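Speaker notes: two-arm kitting cell, Tavilau demo day
March 4, 2020

Opening

Hi everybody, thanks for coming in out of the rain. I'm Heike Frerichs, I do applications work at Bidudby, and I've got 20 minutes to talk you into (or out of!) the Pelon kitting package. Wait for the people at the back to find chairs. Skip the company history, they have the leaflet.

Ask: who here still kits by hand? Leave the hands up for a second. Okay, keep that in mind when I get to price.

What you get

Pelon is the package, Ignacio is the software that runs it. You buy the two arms, two grippers, the table and a license for one cell. Bins and trays are yours, and I mean that, please bring the ones you already use. The first customer we had bought all new bins for us and I felt terrible.

We don't sell the feeding side. If your parts come in tangled by the hundred, talk to me afterward, because that's a different quote and a longer one.

The job on the table

Slide up. Talk over it, don't read it.

So the kit is simple: one solenoid, one round board, one harness, all into the lined steel tray in the middle. Solenoids are in the yellow bin at upper left, with the left arm over them, and the right arm is in with harnesses. Boards are at lower left. I like this job for a demo because the board is easy and the harness is a pain, it's floppy, and every one lies differently. Point at the long loop in the lower right bin! People always want to know about that one.

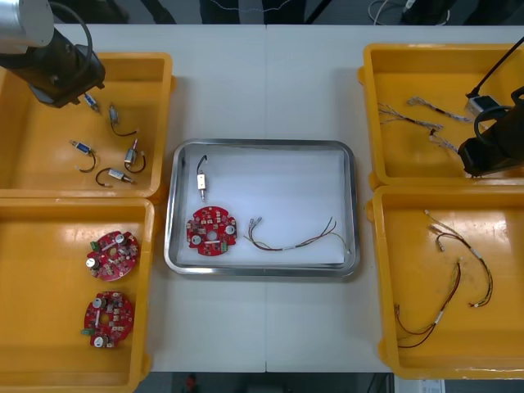
Teaching a new kit

Go slower here, I rushed it last time. You teach each part separately in Ignacio, then you set the drop position in the tray. Budget 3 days for your first kit with one of us on site. The second one you'll do yourselves, and you'll call me maybe twice.

Honest bit: shiny bins are harder work for the vision. Matte is kinder. We can tune around glare but it eats time.

Money

The license is 1,395 a year per cell. Hardware is quoted per site, so don't get dragged into guessing on stage. Extra part recipes are 163 each if we teach them, free if you do. Somebody will ask about leasing. Yes, from August.

Questions

Likely ones: liners (foam or paper, either's fine with us), spare gripper fingers (in the box), can it count bins down and order more (no, sorry, still on the list).

Sign-up sheet is by the coffee. Bring sample parts if you want a trial, and please label the bag.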